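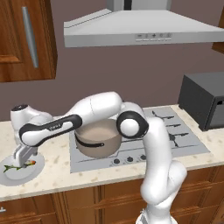 Rebecca Caruso
Same thing happened to me, and it was the yeast! So check the date on yours before you blame the recipe.

Original post by Liliana Orlandini
My focaccia comes out flat as a board every Friday. I use 200 grams of warm water and let it sit on the counter for an hour. What am I doing wrong?

Brunello Barbieri
An hour is nothing if your kitchen is chilly. I leave mine in the fridge for 16 hours (overnight plus a lazy morning) and it puffs up great, lots of bubbles.

Evaristo Melis
more oil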